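瓶を置く手

スパイス工場パデックの包装棟では、朝五時に粉の匂いがいちばん濃くなる。夜のあいだに換気が落ちるからだ。ヒダヤ・ヌグロホは入口で帽子の中に髪を押し込み、手を洗い、もう一度洗って、作業台のある奥の部屋へ入った。

見本室と呼ばれている部屋だった。出荷前の瓶を一本ずつ台に置き、粉の色を見て、底をのぞき、蓋の締まりを確かめて棚に戻す。ヒダヤはこの仕事を二十年続けていた。一日の割り当ては625本で、暇な日も忙しい日も変わらない。

十月に機械が入った。プリヴデンという会社の腕で、先に指が二本ついている。据え付けに来たテオフィロ・ママニは、口数の少ない男だった。三日かけて配線をし、四日目にヒダヤを呼んだ。

「握り方を教えてください」

「誰に」

「これにです」

テオフィロは持ち手のついた道具を渡した。腕の先についているのと同じ指が二本、先端に並んでいる。持ち手を握ると指が閉じ、ゆるめると開く。これで瓶をつかみ、いつもの通りに動かす。その動きを記録して、腕に覚えさせるのだという。

「何本やればいいの」

「800回分です。急がなくてかまいません」

ヒダヤは最初の一本をつかみそこねた。瓶は倒れず、少し滑っただけだった。二本目は持ち上げたが、置くときに音がした。素手なら音は立てない。底の片側を先につけて、それから全体を下ろす。誰かに習ったわけではなく、いつからそうしているのかも覚えていなかった。

「今の、音がしたね」

「しましたね」

「消せる?」

「消せます」

テオフィロは画面に触れて、その一回を消した。

隣の台で計量をしているダナン・テオが手を止めて見ていた。二十四歳で、この部屋ではいちばん若い。

「ヌグロホさん、それ、全部教えちゃうんですか」

「頼まれたから」

「教え終わったらどうなるんです」

ヒダヤは答えずに次の瓶をつかんだ。ウコンの瓶だった。古い粉は肩のあたりから色が抜ける。光に当てて少し回すとわかる。彼女はいつものように回そうとしたが、道具の指では瓶は回らなかった。仕方なく手首ごと傾けた。

昼の休みに、工場長のカマルル・ユソフが食堂に来た。弁当を広げている者たちの前で立ったまま話した。

「見本室の人数は減らさない。ただ、持ち場は変わる。二人は出荷に回ってもらう」

「どの二人ですか」とキスティナ・シトンプルが訊いた。

「まだ決めていない」

「いつ決まりますか」

「機械が動いてからだ」

キスティナは箸を置いた。見本室で十一年になる。出荷場は階段を二つ下りた先で、冬は寒く、箱は重い。彼女の膝が悪いことは工場長も知っているはずだった。

「動かなかったら」

「動くよ」とカマルルは言い、自分の茶を注いで出ていった。

午後、ヒダヤは回数を重ねた。三百回を過ぎたころから、道具の重さを忘れるようになった。指の開き具合も、見なくてもわかる。すると今度は、自分の癖のほうが気になった。瓶に手を伸ばす前に、必ず一度止まるのだ。息を一つするくらいの間で、記録を見せてもらうと、どの回にもそれがあった。

「この止まっているところは、何を見ているんですか」とテオフィロが訊いた。

「何も見てないと思うけど」

「取り除くと、一本あたり少し早くなります」

「じゃあ取れば」

翌朝、テオフィロは間を取り除いた動きで腕を試した。腕は早かった。一本目、二本目ときれいに置き、三本目で蓋のゆるい瓶をそのままつかんで持ち上げた。蓋が外れ、台に黄色い粉が広がった。

ダナンが布巾を持ってきた。キスティナは自分の台から動かなかった。

「わたしは蓋を見てたんだね」とヒダヤは言った。

「そうみたいですね」

「見てるつもりはなかった」

テオフィロは間を元に戻した。それでも腕には、止まることはできても、止まって何を見るのかがわからない。結局、蓋の検査はその前の工程に人を置いて行うことになり、用紙に欄が一つ増えた。その欄に印をつけるのは人の仕事だった。

人の配置が決まったのは月末だった。出荷に回るのはダナンともう一人、夜番の男だった。ダナンは紙を見て、それから畳んで胸のポケットに入れた。

「箱なら持てますから」

「すまないね」とヒダヤは言った。

「ヌグロホさんが決めたんじゃないでしょう」

それはその通りだった。だが、800回分の動きは彼女のもので、腕が瓶の底を片側から先につけるたびに、ヒダヤは自分の手を見ているような気がした。キスティナは見本室に残り、蓋の係になった。椅子に座ってできる仕事で、膝にはよかった。彼女はそのことを口に出さず、ダナンが部屋を出る日に、家で煮た豆を容器に詰めて渡した。

テオフィロは次の現場へ移る前に、もう一度だけ記録を取りたいと言った。新しい瓶が入ることになり、つかみ方を足す必要があった。ヒダヤは道具を受け取り、台の前に立った。

「終わったら、この道具はどうするの」

「置いていきます。また瓶が変わったら使ってください」

「わたしが?」

「ほかに誰か、やりたい人はいますか」

ヒダヤは計量の台を見た。ダナンのいた場所には秤だけがあり、電源が落としてあった。出荷場に行けば、昼には会えるだろう。若いから覚えは早いはずだし、あの子の置き方も静かだった。

「いるかもしれない。昼に訊いてみる」

彼女は指を開き、息を一つして、蓋を見た。それから瓶のほうへ手を伸ばした。 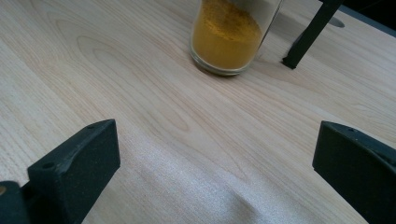
作業台の上の瓶と、開いた二本の指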